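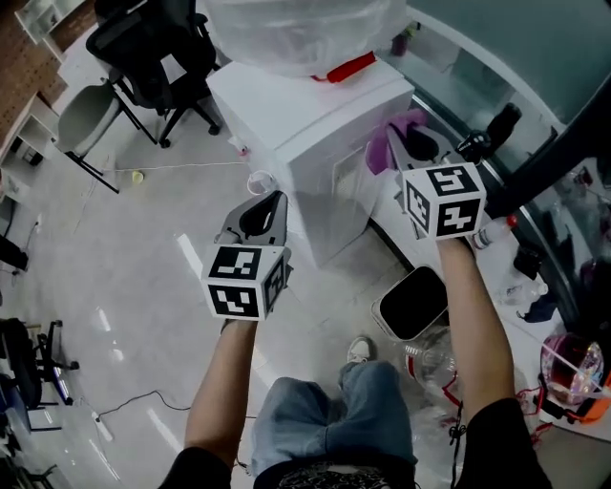
I have a theory that a floor will tell you how a week has gone, and ours had gone cups.

They weren't rolling about in any festive way. They were just there, sitting on the tiles between the desks and the white cabinet as if someone had put them down to tie a shoelace in about October and then been promoted. A clear one by the cabinet. A pinkish one further back. A small yellowish one out in the open, next to a thin white cable, where it looked almost deliberate, like something you'd be asked to walk around at a gallery.

We moved into the back room at Rorkness in March, and for the first fortnight it was lovely. Glossy tiles, a long white counter along the dark glass, shelves down the other side, a bit of brick pattern on the wall for people who like to feel they work in a former biscuit factory. The building does in fact claim 1836 as its date, on a plaque by the bins, though I think that refers to the front steps. Everyone said how much space we had. You should never say that out loud in a room. It hears you.

By Wednesday we had no space. We had chairs. There is the good one, the black mesh one on casters, which everybody wants, and there is the light grey one with black legs, which gets offered to visitors in a tone that suggests they won't be staying. Then there's another black one by the desk that I've decided is mine on the grounds that nobody has challenged me. Chairs breed, I think. Rungnapa says we brought them all with us from the old place and I have simply forgotten carrying them up the stairs, and my back is inclined to agree with her.

So I did what I always do when faced with a tidy that needs doing, and sat down to have a look at it.

I recommend this. Sitting, you get a much better view of what's on the floor, and you also get to keep sitting. My method, if you can call it that, is to choose one surface and make it the boss. Everything in the room has to come past the boss surface and explain itself. I chose the white cabinet, which is boxy and about the right height and had the advantage of being in front of me. It has a lidded top, and lidded tops are a curse, because you can only get at what's underneath by moving what's on it, and what's on it is always the thing you can't decide about.

In our case that was a bag. A great big see-through plastic bag, the sort that goes slightly cloudy, with a bit of red looped near the bottom of it. Every household and every office has this bag. It's far too good to throw out and far too large to put anywhere, so it lies on top of things, like a cat. I asked Pongsak whose it was and he said he thought it was for putting the other bags in. I asked where the other bags were. He went to make tea.

And hanging off the edge of the cabinet, the purple cloth. I have feelings about the purple cloth. I'm fairly sure it arrived as a duster, and for a time I believe it was one, but it's been promoted to a sort of decoration by being left in one position long enough. Oranuch once folded it. The next morning it was draped again, over the same side. I don't want to make accusations, but I was in early that day and I like it draped.

Anyway, the rules. I'll set them down, as Banafsheh asked me what they were and I had to make them up while she stood there.

Cups go first. I don't care what else is happening. There's no point sorting a shelf while a cup is on the floor, you will only step backwards onto it in the middle of a good idea. Cups get picked up in one lap of the room, going clockwise, and you don't stop to read anything on the way.

Cables second. We've got a black one that curls over the tiles by the desk and the thin white one, plus something small and white down there that is either a plug or the end of an extension lead, I keep meaning to bend down and find out. Follow each one to both ends before you touch it. I say this having once unplugged Jirayu's afternoon. He was very decent about it and has mentioned it only 14 times.

Third, things that are small and black and on the floor. There is always one. Ours is over by the edge of the room and I've been walking past it for two days on the assumption that it belongs to somebody technical. If it's still there on Friday it goes on the shelf with the other little things, where it can be mysterious in company.

The shelf is fourth and I have never got to fourth.

I should say something about the system we were meant to be using. Before the move Banafsheh drew up a plan of the whole room with a name for each zone, because she said people look after a place better if it's called something. The counter was Votis. The shelving was Dillum. I can't remember what the floor was called, I think it was left off, and you could argue that this is where it all went wrong. For a couple of weeks people really did say things like "it's on Dillum, left-hand end". Then somebody asked me to wipe down Votis and I stood in the middle of the room holding a purple cloth and feeling like a minor character in a long fantasy series, and I'm afraid I started calling it the counter again.

Two evenings a month we're supposed to do a proper clear-out. The first of these was cancelled on account of how untidy it was. I'm putting the second one in the diary myself, six o'clock, and there'll be samosas from Ververidis round the corner, who are a Greek bakery and make samosas, and you'd be a fool to ask them why.

If you're coming, bring a box. Not a big one, we don't want people getting ambitions. And if anybody has lost a cup, pink sort of thing, small, I know where it is. I'm not going to move it until you've seen where you left it.

Oranuch has just asked whether I've started yet. I've told her I'm at the planning stage, and that she's standing on a cable.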